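Grasp planner picks the wrong cap when bottles stand close

ridge_48
Kusuma 2 stack, Ridis planner on top. Single bottles are fine. With two or more standing close, the target pose jumps between caps during the approach. Depth is filtered over 400 ms.
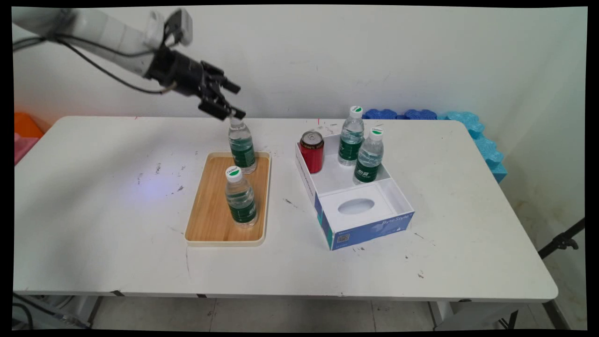
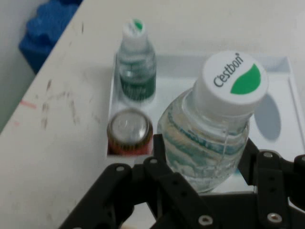

Clear plastic gives me holes in the depth, so the mask does most of the work. Has anyone locked the target ID before descent?

nisholm_dev
Yes. Freeze it at pre-grasp and ignore new detections below that height.

tork808
Disagree. Freeze it and you miss a bottle that gets nudged. Shorten the filter first.

ridge_48
Tried 48 ms. Still jumps, only faster.

nisholm_dev
Then it's the tracker. Lock the ID, keep updating the pose.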